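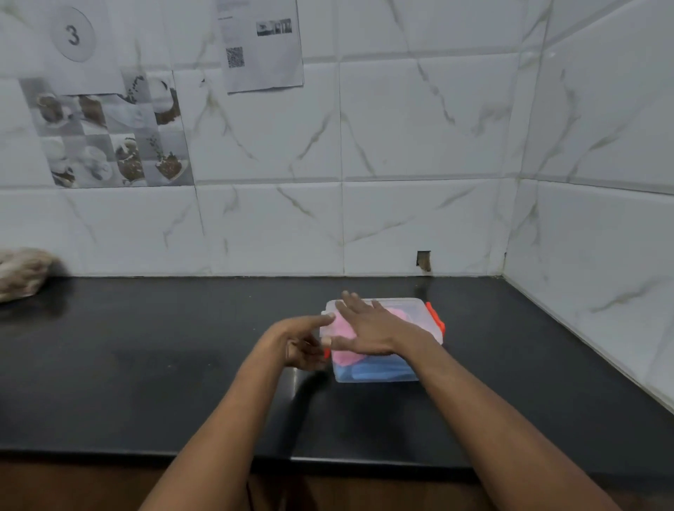 Villham Deer Counts – read me first

Version of 28 December 2020

The table holds 4,000 rows. One row is one visit to one of the 42 feeding places in the Villham forest, between the river Ustach and the Chamoun road.

Columns
place – number of the feeding place
adults, fawns – animals seen during 20 minutes
wolf_sign – yes, no or unsure (tracks, droppings or a kill)
snow_cm – depth of snow, empty if not measured

Known problems
In 86 rows the fawns were written together with the adults. We left these rows in, with fawns set to -1. Please remove them before you calculate any ratio.
Wolf sign is much easier to find on snow – do not compare December with summer.

Files were exported from Nikix with semicolons as separator.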